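## 4. Setting up a hearing calendar in Semetti

By now you should have your office profile filled in and your first few case files open, so we can move on to the part most people came for, the hearing calendar. It keeps your court dates, filing deadlines and witness reminders on one page, and once it's set up you'll mostly leave it alone. Pour yourself a coffee and give it a quiet morning if you can. Going back later to fix a half-finished calendar is no fun at all! 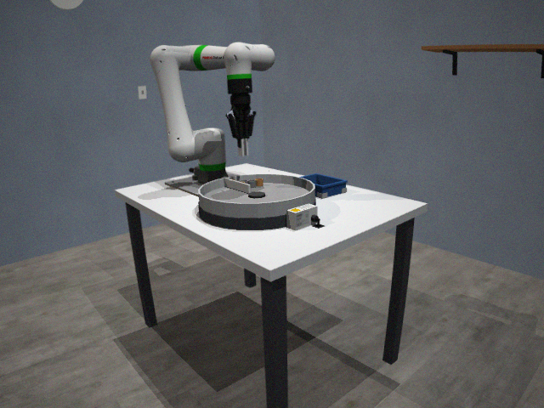

Rhea Cabanatuan wrote to us in January that she would enter the court holidays before anything else, having once had to move a whole term of deadlines by hand when she did it the other way around. We liked that advice so much that we made it step 1.

### 4.1 Dates and deadlines

1. Open **Calendar > Court days** and type in the holidays your own court observes. State and county lists often differ, so please work from the one your clerk's office gives out.
2. Under **Counting rule**, pick calendar days or court days. If your judge's standing order says something different from the general rules, choose **Custom** and follow the order.
3. Set the first reminder. New calendars start at 10 days ahead, and you can go as high as 60. 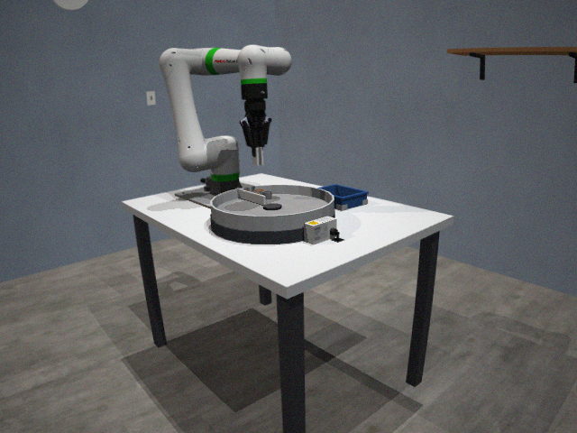 4. Press **Check dates**. Any deadline that lands on a day the court is closed shows up in orange, and you'll be asked to confirm where it should go.

> **Caution:** Semetti counts days, and it doesn't read orders. Have a lawyer in your office look over every filing deadline before you rely on it.

### 4.2 Witnesses and exhibits

1. In the case file, choose **People > Add witness**. A single case can hold up to 80 names, experts included.
2. Tick **Under subpoena** where it applies, and fill in the service date (you'd be surprised how often that box gets skipped, and then someone is hunting through a drawer the night before trial).
3. Give each exhibit a short title of no more than 40 characters, so that it fits on the printed list. 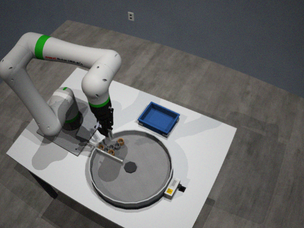

*Figure 3. Robot arm and round gray tray.*

4. Print the exhibit list and compare it with your binder, page by page. Yes, on paper!

### 4.3 Sharing with the other side

Some courts want a joint calendar, and for that you'll use the **Shared view**. It shows hearing dates and agreed deadlines and leaves out your notes, your witness contacts and anything marked as work product.
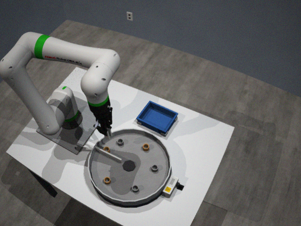 Before you send the link, open the shared view yourself while signed out and read it from top to bottom, the way Adjoa Dankwa suggested when we tested it at Bunside. If you spot a note that shouldn't be there, go back to the case file, mark it **Private**, and make a new link. The old link stops working as soon as the new one is saved.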